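Filming at Home Without Taking Over the House

Household tips for people who make videos in the spare room
by Athina Makris

When my daughter started her book channel she filmed it on the landing, with the phone leaning against a jar of pasta and the rest of us under strict orders not to flush. That was 900 subscribers ago (she has just passed 3,183, as she tells me most mornings over her toast!) and in the meantime we've learned a fair bit about fitting a video channel into an ordinary house where people also want to hoover, cook and have baths. These are the things that have worked for us, along with a few from readers who have written in since January.

Getting the echo out of a small room

Spare rooms are often bare and boxy, and a voice bounces about in them something dreadful. Before you spend a penny on foam panels, go round the house and gather up what you've already got. A thick rug in front of the chair makes the biggest difference, and after that a pair of lined curtains, drawn even if the window isn't in shot. We hung a double duvet over the back of the door on two over-door hooks and it did more than the microphone we'd been saving up for. If the duvet slips, fold the top edge over a trouser hanger with clips and hang that instead.

A full bookcase is a lovely thing to have behind you, and it breaks up the sound too, especially if the books are pushed in to different depths. I know that pains the tidy ones among you. It pains me.

Stop the table humming

If your recordings have a low rumble on them, put your hand flat on the table while the computer is running and see if you can feel it. Ours buzzed like a fridge. A folded tea towel under the computer and another under the microphone stand cured most of it, and a square of old yoga mat did even better. Do check you aren't covering any vents underneath - laptops get very hot and bothered with a towel bunched up round them.

Cables

I am a great believer in the washing-up-glove method, which I had from my mother (she used it for the Christmas lights). Cut an old rubber glove across the fingers and you have a good supply of stout little bands, all slightly different sizes, that will hold a coiled lead for years. Label each coil with a bit of Cultell tape folded over like a flag and write on both sides.

For leads that have to cross the floor, run them along the skirting board wherever you can, even if it's the long way round. Where you can't, use proper cable cover and not parcel tape, which leaves a sticky stripe on the carpet that picks up every hair in the house. If you've already done it, as I had, a little white spirit on a cotton bud will lift the worst, but try it on a hidden corner first, open a window and keep it well away from anything hot.

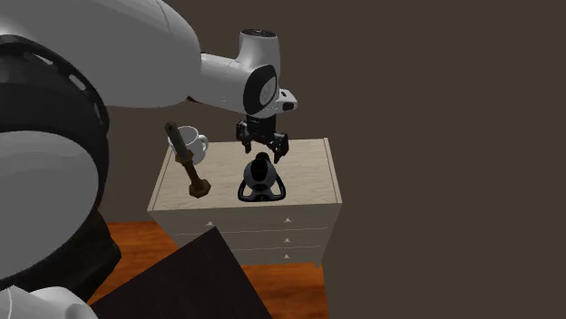
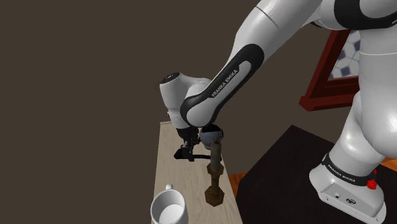
Two views of pale wooden furniture with a white robot arm.

Where to keep all the bits

Batteries, memory cards, lens cloths, clips and that tiny screw that holds the phone bracket on: they want to live within reach of the chair, or they'll be all over the kitchen by teatime. We keep a shallow drawer lined with non-slip matting, with two old ice-cube trays in it for the small things. Charged batteries go in facing up and flat ones facing down. It sounds fussy, but it becomes second nature, and you'll never again get halfway through a take and have the light die on you.

Tall things like tripods go in an umbrella stand. Elikem Atinga, who reviews comics from a box room he shares with an airing cupboard, wrote to say he uses a length of drainpipe screwed upright to the wall, which I thought was very clever.

Lights and lampshades

Sit facing the window for a soft light in the daytime, and if the sun is fierce, peg a plain white sheet across it. In the evening, two ordinary lamps at either side of the camera look kinder than one bright one overhead. Our pair came from Zieliński on the high street and they're nothing fancy. Dust the bulbs once a month, switched off and cold, of course. Never drape cloth over a lamp to soften it, however pretty the effect. Bounce it off a sheet of white card instead.

If you wear glasses, raise the lamps a little above your head and tilt them down, and most of the glare will slide off.

Keeping the peace

Agree your filming hours and write them on the kitchen calendar. We have half past four until six, and the washing machine goes on afterwards. A coat hanger on the door handle with a red ribbon means recording, and a bare handle means come in and bring biscuits. Younger brothers will test this system. Ours did it 14 times in one half-term, and some of it is in the finished videos.

Next month: getting candle wax out of a tablecloth, and Elikem's way with a squeaky chair.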